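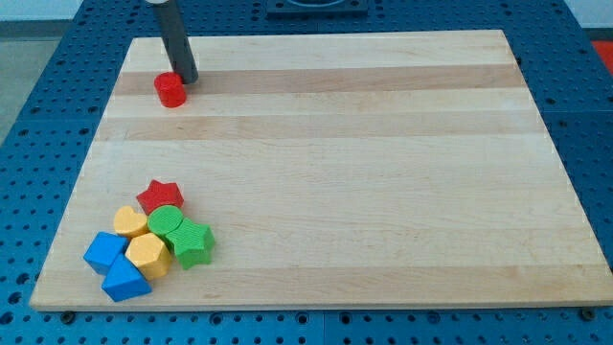

Maple board on the perforated table, bench room.

Palomino Community Woodshop
Mid-year walk-through, main shop and bench room
Completed by: Kam-wah Mok
Date: July 16, 2019

Thanks to everyone who tidied up before I came through. I know the shop has been flat out with the cutting board classes, and it is a pleasure to walk into a place that smells like maple. I've marked each item OK, Needs attention or Fix before next use, and put my comments underneath, which have got a bit long again. Please read the ones for your own area at least, and have a look at the dust section even if you never go near the saws.

1. EXITS AND WALKWAYS

1.1 Both exits clear and unlocked during open hours - OK
The back door sticks a little in humid weather but opened with one good push. I'd still like the bottom edge planed before August.

1.2 Walkways clear - Needs attention
The aisle beside the lumber rack has narrowed again. Offcuts keep getting leaned there "just for now", and I have done it myself so I'm not pointing fingers. Anything under the length of your forearm goes in the scrap bin, and anything longer goes back on the rack with your name on it.

1.3 Exit lights working - OK

2. FIRE

2.1 Extinguishers charged and tagged - OK
All needles in the green. The one by the finishing cupboard has a coat hook right above it and I found an apron hanging over the handle. Lovely apron, wrong place.

2.2 Oily rags - Fix before next use
I found two rags with board oil on them scrunched up in the ordinary garbage. Please, please don't do this. Some of the oils we use warm up as they cure, and a balled-up rag can catch fire on its own hours after you've gone home. Lay them flat outside on the rail to dry, or put them in the red can with the lid down. If you aren't sure which oil you've been using, treat it as the bad kind.

2.3 Finishing cupboard closed and labelled - OK
Somebody has relabelled all the small jars in very neat printing. Thank you, whoever you are.

3. DUST

3.1 Main collector (Flotix) - Needs attention
Runs well, bag about to need emptying. The hose to the planer has a split near the clamp that has been taped, and then taped again over the first tape. I've ordered a new length. Until it comes, keep planer sessions short and wear a mask the whole time, including while you sweep up.

3.2 Blast gates - OK
All moving freely. Close the ones you aren't using, or the poor machine is trying to pull from every corner of the building.

3.3 Bench room air cleaner (Ditness) - OK
Filter changed in spring and still looks respectable.

3.4 Masks available - Needs attention
Down to 9 in the box. The new carton holds 24 and is on its way.

4. MACHINES

4.1 Table saw guard and riving knife - OK
Both fitted and lined up nicely. Push sticks were where they should be, though one is so chewed up that I took it away with me.

4.2 Bandsaw - Fix before next use
The lower wheel door doesn't latch unless you lift it. I've hung a tag on the switch. I know there are boards waiting to have their corners rounded and I'm sorry about that, but a hand saw and a rasp will do the job, and it's rather a peaceful way to spend an evening.

4.3 Jointer and planer - OK
Knives sharp. Short pieces are the thing to watch here, as always. Ask before you feed anything you have doubts about.

4.4 Drum sander (Skeltach) - OK
Hour meter reads 148. Check glued-up boards for dried squeeze-out before they go through. Hard beads of glue clog the paper and leave a burnt line down the work.

5. BENCH ROOM

5.1 Clamps - Needs attention
Several of the long bar clamps have pads missing. Spares are in the drawer under the glue shelf.

5.2 Lighting - OK
Much better with the new tubes.

5.3 Chisels and knives stored with edges covered - OK

6. FIRST AID

6.1 Kit stocked - Needs attention
Tweezers gone again! I'll bring a pair and tie them to the box. Bandages and eye wash are fine and in date.

6.2 Incident book - OK
Two small entries since winter, both splinters, both written up properly. Keep writing down the little ones.

FOLLOW-UP
Bandsaw latch and rag disposal come first. I'll drop by again in August to look at the hose, the clamps and the back door. If something worries you before then, leave a note in the tray by the kettle - I check it every time I'm in.

Signed: K. Mok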